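클릴라몽 대회 준비 일지 (4): 집는 것보다 놓는 게 어렵다

2019년 9월 10일

개강하고 나서 블로그를 완전히 방치했네요 ㅠㅠ 그래도 동아리는 꼬박꼬박 나가고 있습니다. 요즘은 수업 끝나면 가방 메고 그대로 719호로 올라가는 게 일상이에요. 저녁은 거의 편의점 김밥...

처음 오신 분들을 위해 짧게 쓰자면, 저희는 Clillammont 학생 대회의 정리 부문에 나갑니다. 테이블 위에 흩어져 있는 물건을 로봇팔이 집어서 바구니에 넣으면 되는 종목이에요. 말로 하면 진짜 간단하죠? 저도 3월에 신청서 쓸 때는 그렇게 생각했어요. 팀 이름은 Zasex인데 발음은 저희끼리도 통일이 안 됐습니다. 자섹스라고 하는 사람도 있고 제이섹스라고 하는 사람도 있고, 신청서에 이미 적어 버려서 바꿀 수도 없고요.

이번 주는 집기 직전 자세를 잡는 데 다 썼어요. 위에서 똑바로 내려가면 되는 줄 알았는데, 옆으로 누운 스테이플러는 어디를 잡느냐에 따라 결과가 완전히 달라지더라고요. 경첩 쪽을 잡으면 무게가 한쪽으로 쏠려서 들자마자 빙글 돌아 버리고, 가운데를 잡으면 괜찮은데 이번엔 손가락이 벌어지는 폭이 빠듯하고. 장난감 비행기는 더 골치예요. 날개를 잡을지 몸통을 잡을지 아직도 의견이 갈립니다. 저는 몸통파! 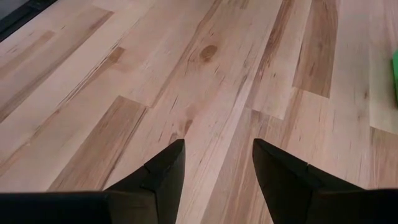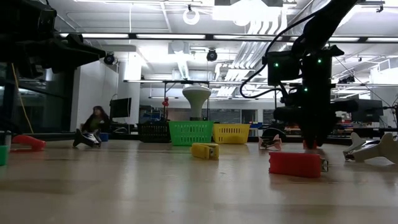
스테이플러랑 비행기는 나중에 하고 컵부터 하는 게 낫지 않냐고, 지난 글에 어느 분이 댓글을 달아 주셨어요. 자기네 팀은 쉬운 물건으로 성공률을 먼저 올려놓고 어려운 걸 하나씩 섞었더니 어디서 틀리는지 훨씬 잘 보였다고요. 읽고 나서 좀 뜨끔했습니다. 저희는 처음부터 전부 늘어놓고 시작했거든요. 그래서 회의 때 그대로 읽어 줬더니 다들 한참 조용하다가, 일단 다음 주에는 컵이랑 스테이플러만 가지고 해 보기로 했어요. 댓글 주신 분 감사합니다, 대회장에서 만나면 음료수 살게요.

그리고 제목에 쓴 놓는 문제! 집는 건 그럭저럭 되는데 바구니 위에서 손가락을 너무 일찍 열어서 테두리에 걸리는 일이 자꾸 생겨요. 규정상 테두리에 걸치면 0점이고 완전히 들어가야 6점입니다. 높이를 낮추면 되는데, 너무 낮추면 이번에는 손목이 바구니 벽을 건드리고... 지금은 바구니마다 놓는 위치를 따로 저장해 두고 쓰는 중이에요. 좀 무식한 방법이라 발표 때 질문 들어올까 봐 벌써 걱정입니다.

아, 코드도 정리해야 하는데요. 제가 맡은 파일이 1921줄이 됐어요. 주석 처리해 놓은 옛날 코드가 대부분이라 지우면 확 줄어들 텐데 혹시나 해서 못 지우겠어요. 깃 쓰면서 왜 이러는지 저도 모르겠습니다 ㅋㅋㅋ

다음 연습에서는 연속으로 5번 성공하는 게 목표예요. 되면 영상도 올려 볼게요. 안 되면 또 김밥 얘기나 쓰겠습니다.

관련 글
- 대회 준비 일지 (3): 좌표계 때문에 울 뻔한 날
- 대회 준비 일지 (2): 팀 이름 정하기
- Tehrani 교재 3장까지 읽은 후기
- Nukthorpe 오픈랩 구경 다녀왔어요

이 블로그는 방문 통계를 위해 쿠키를 사용합니다. 계속 이용하시면 쿠키 사용에 동의하는 것으로 간주합니다. [확인]

문의는 방명록으로 | © 719호 일지. 무단 전재 금지 | 맨 위로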